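Drenton misses payment deadline as talks with lenders drag on

34 comments
479 shares

The city of Drenton failed to make a $4 million bond payment on Saturday, its first missed payment since the debt was issued, and officials said they did not expect to have the money before the end of March.

The city has been short of cash since the Catterall paper mill closed and took a large share of local tax revenue with it. Pension costs have gone up over the same period. Roughly 4,000 households have been told to expect higher water bills, and the city has stopped hiring in every department except fire and police.

Talks with bondholders broke up without a deal late Friday. The city wants four more years to repay and a lower interest rate. Lenders have asked to see a balanced budget first - something the council has put off voting on twice. 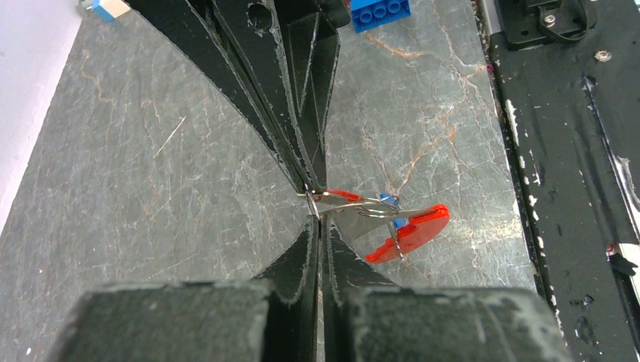
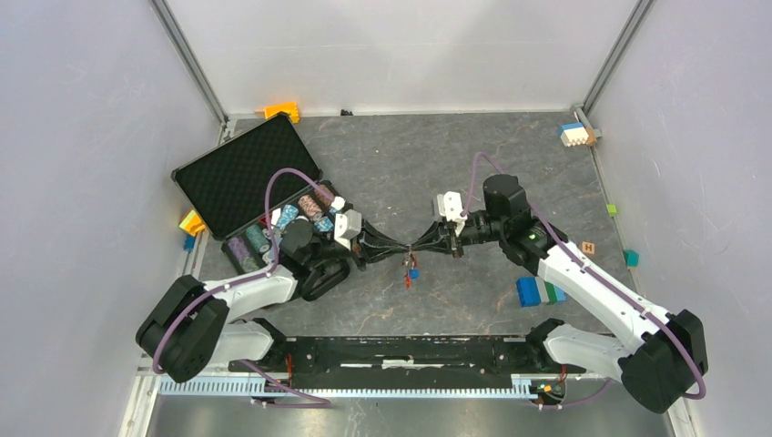

Marjorie Hartley told the council that the city should have gone to its lenders a year ago, when it still had reserves to bargain with, and that a delay now would only add to the interest owed. She asked for the full list of unpaid bills to be made public before any vote on property taxes.

The council is due to take up a revised budget at its next meeting. The draft would close the Plarkow Street bus depot, cut library hours and sell city land on the Skusislow road. It would also raise the property tax rate, though by how much has not been settled.

A state takeover of the city's finances remains possible if no budget passes. The state has not said when it would step in - a decision would follow a review of the city's books. Payroll for city workers will be met this month, the finance office said.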